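Início | Suporte | Chamados | Palco e luz
19 de maio de 2018, por Catinca Cârstea

Chamado 3,848: máquina de névoa Nyarko desarma no meio do show

Boa notícia, pessoal! Reproduzi a falha com a Sânziana: a bomba para quando o canal DMX 115 passa de 70%. 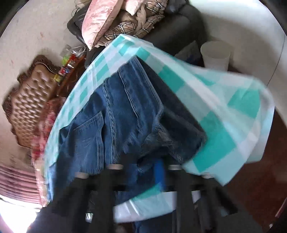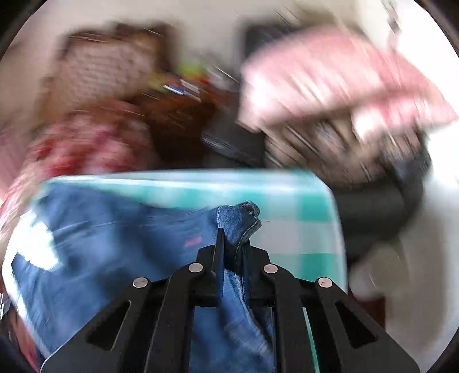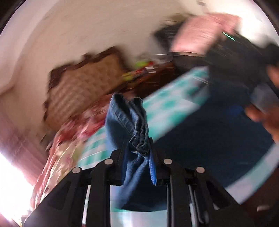
Fotos: Sânziana Cozma

Mudei o endereço para 126, refiz o patch na mesa Ekel e rodou o set inteiro, uma névoa linda! Falta testar com o splitter Hivbridge ligado. O chamado continua aberto.

Última atualização: julho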